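# The patient business of teaching an arm

Anselmo Peñalver starts at seven, before the rest of the Ortuño building has its lights on. His job this August is to gather examples. He guides an arm through a small task, saves the recording, puts the parts back and does it again.

The project is called Cullolar, and its aim is a learning system that can service old desktop computers. The target for the first stage is 2,000 recordings. So far the team in Arnport has 700 it is willing to keep.

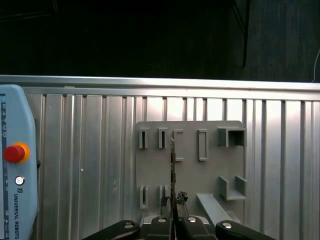

A good day adds 60 to the pile. Peñalver throws out anything with a long pause in it, because the system copies hesitation as readily as it copies skill. He keeps some of the fumbles, though — a part that slips and is picked up again is worth more to him than a perfect run.

"If it only ever sees me get it right, it has no idea what to do when it's off by a bit," he says.

The computer stays open on its side through a whole session, with a grey plate of holders next to it. Between recordings he shifts things slightly so that no two starts are the same.

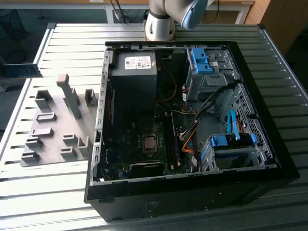
## What comes next

Firkanside, the second site, will begin its own recordings once the first stage is done. Peñalver wants different people at the controls there. Everyone has habits, he says, and right now the system is learning only his.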